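Last revised in January by Hanan Abou Jaoude. Applies to shared workrooms where a washing machine, work desks and a cloth-covered table stand in the same space.

# Resetting a shared workroom at the end of the day

Allow 60 minutes the first time. Later resets take 23 minutes if the steps are done in order.

## You need

- Stain remover suitable for colored cotton
- White absorbent cloths
- Hook-and-loop cable ties, 8 or more
- One tray for cups and glasses

## 1. Clear the drinks

Start with the top of the washing machine. It is at a convenient height and collects bottles and cups during the day. Cap the bottles, empty the glasses and take everything to the sink on one tray. Do not run a spin cycle until the top is bare — vibration will walk a glass to the edge.
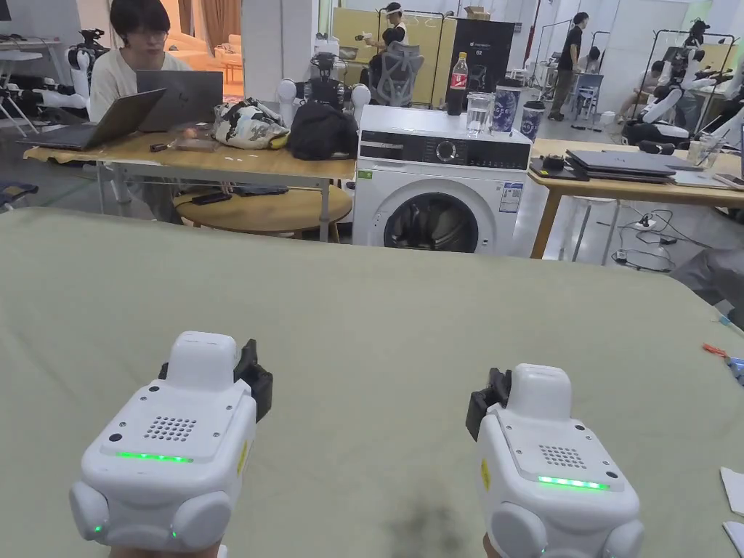 *Bottle, glass and paper cups on top of the washer; closed laptops stacked on the table to the right.*

Check the desks for cups as well, then wipe the top of the machine and dry it.

## 2. Sort the desks

1. Save work and shut down any laptop that is staying overnight.
2. Stack closed laptops on one table only, largest at the bottom.
3. Move bags off the desktops. In the Sandville room they go on the hooks by the door.
4. Check stools and the floor under the desks for phones.

Leave an open laptop alone if someone is still working at it.

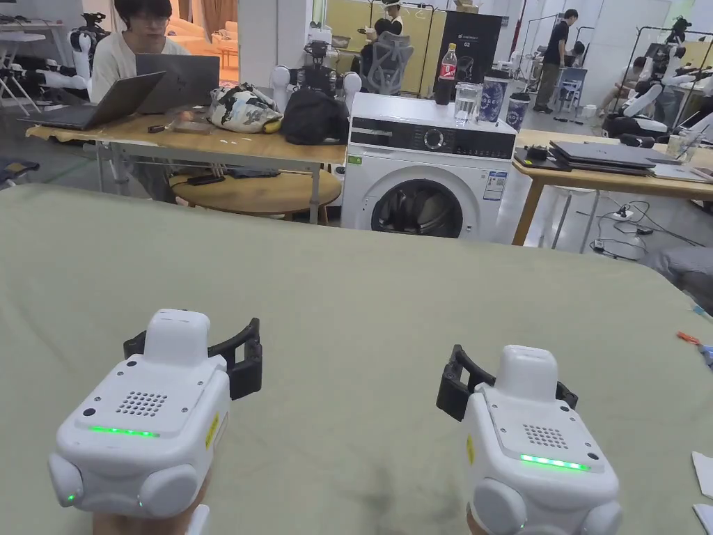 The table cloth is next. Look across it at a low angle with the overhead lights on, as faint marks on pale green fabric are hard to see from directly above. Blot a mark with a damp white cloth, apply the stain remover and wait 13 minutes. Blot again. Do not rub.

If the mark remains, remove the cloth and wash it on its own:

- Temperature: cold
- Spin: low
- Detergent: liquid, half dose
- Drying: flat or over a rail, no tumble dryer

Shake the cloth out before loading. Small tools and paper scraps left in the folds will end up in the door seal.

## 3. Cables

Switch off the power strip before unplugging anything. Coil each cable separately, tie it, and label the plug end. Lift the strip off the floor if the table has a rail or bracket for it. Cables that have no label go in the Stadell box — they are checked once a month.

## 4. Final check

- Washer door ajar, dial at off
- Detergent drawer open
- Stools pushed under the desks
- Cloth centered, equal drop on both long sides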